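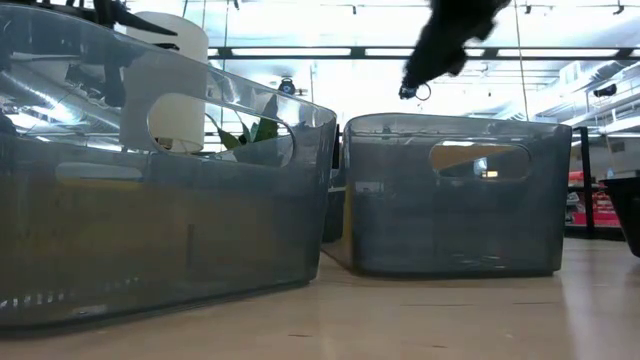 According to Halina Duda, the fault should have been caught in July, when the first bin came up off the floor with the gripper still reporting that it held nothing. It was logged as a sensor reading out of range and closed the same day.

Ravinder Landry does not dispute that. He wrote the grasp-state code for the bin handling cell at Zusunside, and he has spent much of the period after the stop reading old logs. "The entry is there," he said. "It has a time and a code. We had 3,327 grasp records at that point and we treated one odd one as noise."

The event that stopped the cell was simple to describe. The arm was told to release an object over a bin and move to the next one. The fingers opened by less than the release width. The controller read the motor position, found it inside tolerance and started the transfer. One finger was still hooked under the rim. The bin went with it for 60 centimeters, tipped, and came down outside the marked area. A technician was on the far side of the line, and the bin did not reach her.

Landry puts the cause in two parts. The first is mechanical: play in the finger linkage had grown with use, so the motor position no longer gave a true figure for the fingertip. "The encoder is on the motor side. It told us where the motor was. We were using it as if it told us where the finger was." The second is in the logic. Release was confirmed by position only. The wrist force reading was recorded on every cycle, but no step in the program waited for it.

Why translucent bins? Duda, who ran the review, asked the same thing early on. The depth camera returned few usable points on the bin walls, and the software filled the gaps from a stored model of the bin. When the bin moved, the model stayed where it was. "So the collision check was passing against a bin that was no longer there," she said. She does not rank this as a cause. She does rank it as the reason the arm kept going.

The fix has 2 stages. After each release the arm now lifts slowly for a short distance and compares the wrist load with the empty value. If the difference is above the limit, it stops and holds. It does not retry. The linkage is also measured with a gauge at a fixed interval, which Landry set at 1,599 cycles from the wear data. He expects to lengthen it once there is more to go on.

The slow lift costs time on every cycle, and Landry was asked whether it would stay. "It stays until we have an encoder on the finger side," he said. The part is on order from Dorkemico. No delivery date has been given.

Duda's report was issued on 28th November. The July entry has been reopened under its original number and remains open.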